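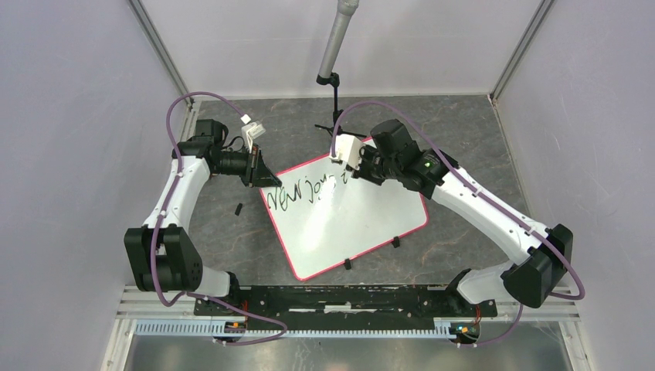

Clela is a training method for two-armed robots that work on loose flat objects, most often small whiteboards. It was developed by Fiorella Morelli and Dragica Vasić at the Hakitz laboratory and first described in a report dated Sep 14, 2018. The name covers both the training procedure and the set of board tasks that go with it, which has caused a fair amount of confusion in later writing.

Background

Handwriting and wiping had been popular robot exercises for years, but nearly always with the board screwed to a wall or clamped to a bench. Morelli and Vasić wanted to know what happens when the board is left free. A free board is a wonderfully difficult thing! Press on it with a pen and it slides, press near a corner and it turns, and a line that was straight when the arm planned it comes out bent. The glossy face adds trouble of its own, as reflections can cover part of the writing in one camera view and leave it perfectly readable in another.

Earlier work at Hakitz, led by Gualtiero Marino, had tried to solve this by measuring the board's position before every stroke. It worked, but slowly, and a single short word could take minutes.

Method

In Clela, neither arm has a fixed job. One arm may brace the board while the other writes or wipes, and the two can trade places partway through a task. The controller picks roles again at short intervals, based on the wrist camera views and on the position of both grippers.

Training starts from human demonstrations. The original study used 200 of them, recorded by 4 operators who steered the arms by hand. Boards were placed at random angles, and operators were told to leave them that way and not square them up first. Vasić considered this the most important rule in the whole procedure, and later tests back her up: a version trained only on straight boards did badly as soon as the board was turned even slightly.

The second stage is called "nudging." The trained controller runs on its own while a person shifts the board by a small amount in the middle of a stroke. If the arms lose their place, the person takes over, finishes the stroke, and hands control back. These short rescues are added to the training data -- often just a few seconds each, yet they turned out to be worth far more than full demonstrations of the same length.

Results

Over 800 test runs, controllers that had gone through nudging completed roughly twice as many tasks as controllers trained on demonstrations alone. Wiping improved the most. Writing improved less, and cursive remained harder than block letters, mainly where a long connected stroke crossed the middle of the board with no nearby edge to brace against.

One lovely side result was that the arms began to use the board's border. Several controllers learned to hook a fingertip over the edge and hold it during a stroke, although few of the demonstrations contained that motion. Cinzia Sala later studied this behavior by itself and found that it faded when the border was the same color as the face, which suggests that the controllers were finding it by sight.

Limits

Clela assumes a rigid board that lies flat. Paper, cloth and thin plastic sheets were tried and mostly failed. Small attachments such as clips also caused errors in the first version, where a gripper would sometimes treat a clip as a corner. A revised set of demonstrations reduced the problem without removing it.

Later work

Fiorella Bianchini extended the method to trays and shallow boxes under the name Fuvari, keeping the nudging stage almost unchanged. Sala's group has applied it to turning pages in stiff-leaved books, with 7 page sizes tested so far.

See also: Fuvari; two-arm manipulation; learning from demonstration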